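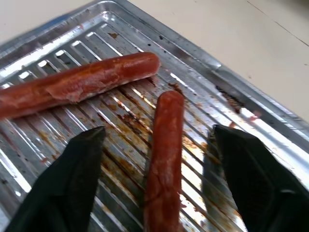 4/21/20 – Willville kitchen, tray notes

Ridged tray again for the sausages. Grease collects in the grooves, mostly toward the middle, and the burnt spots follow it. One dark scorched smear close to the rim. The smooth tray from Nistau is still on order, so no comparison yet.

Casing: one sausage has a wrinkled patch where the skin is peeling, the other is slightly blistered, with a few darker red spots. Color is reddish-orange on both. Renzo Galli wants peeling and blistering logged separately from now on. Agreed. New column in the sheet, left of "remarks".

Oven was set to 141 on the dial for 20 minutes. The dial has not been checked against the probe. To do before the next batch.

Cleaning: soak in hot water with Cocco powder, then a nylon brush along the ridges. No steel wool, it scratches the crests. Old residue in the grooves will need a second soak – do not log the tray as clean until a white cloth comes away without color.

Weights for batch 109 are in the Jestasetti folder. Scale reads to 500 g only, larger packs go on the floor scale.

Open: drip rack or no drip rack. Ask Renzo.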